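Unit 4: Reading Player Input in Action Games
Course handout — Introduction to Game Design
Instructor: Flora Matheson
Teaching assistant: Lewis Urquhart

Purpose of this unit

Students will examine how an action game receives a command from the player, decides what the command means, and answers it on screen. The practical work uses Skavholm, the small combat prototype built by Gavin Rutherford for this course. Students who have not yet installed it should do so before the first lab.

4.1 The three stages of a response

A response to a button press passes through three stages. In the first, the game registers that the button has gone down. In the second, the game checks whether the character is allowed to act. In the third, an animation begins and the player sees it. Delay can enter at any stage, and players seldom distinguish between them. A report that the controls are "slow" may refer to a long wind-up animation, a missed input, or a display setting on the player's own television.

In Skavholm the light attack becomes visible 80 milliseconds after the press, and the heavy attack after 213. Both values are stored in the settings file and may be changed freely. Keep a copy of the original file; several exercises later in the term depend on it.

4.2 Input buffering

When a character is already in the middle of an action, a new command can be discarded or held. Holding it for a short time is called buffering. The default buffer in Skavholm is 155 milliseconds. A press made within that period before the current attack ends is stored and carried out at the first permitted moment.

A buffer that is too short makes the game seem to ignore the player. One that is too long produces attacks the player no longer wants — often a second swing after the enemy has moved away. Fergus Cairns, in his guest lecture in June, compared early and late builds of his game Rument on this point, and students are expected to know the comparison. His slides are on the course page.

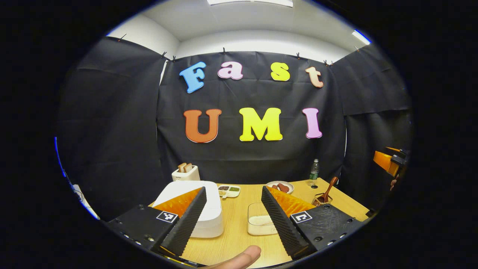 4.3 Canceling

Canceling means ending one action early in order to begin another. Most action games permit it selectively. In Rument a dodge will cancel any light attack but no heavy attack, and the player must therefore commit to the heavy attack before making it. Skavholm permits no canceling by default. Turn it on through the debug menu and note which enemies become easier.

Students should be able to define the following terms:

Startup: the part of an attack before it can hit.
Active period: the part during which it can hit.
Recovery: the part after it can hit and before the character may act again.
Cancel window: the part during which another action is accepted early.

4.4 Lab exercise

Work in pairs. Play the first arena of Skavholm twice with the default buffer, then twice with the buffer set to zero. The person not playing records every occasion on which the player complains of a lost input. Exchange places and repeat. Do not tell your partner which setting is in use.

The program writes each button press to a log file. A full session may produce nearly 3,000 lines, and a spreadsheet is recommended for sorting them. Compare the log with your written record and mark any complaint for which no press was logged.

4.5 Written assignment

Submit two pages on one action game of your choice other than Rument. Describe how it treats a command given during recovery, and state how you tested this. Footage may be attached but does not replace the written account. Papers are to be left with Lewis Urquhart before 4:00 p.m. on the due date shown on the course page.

Reading: Struan Gillies, course reader, chapters 5 and 6. Chapter 7, on camera movement, is optional for this unit and required for Unit 5.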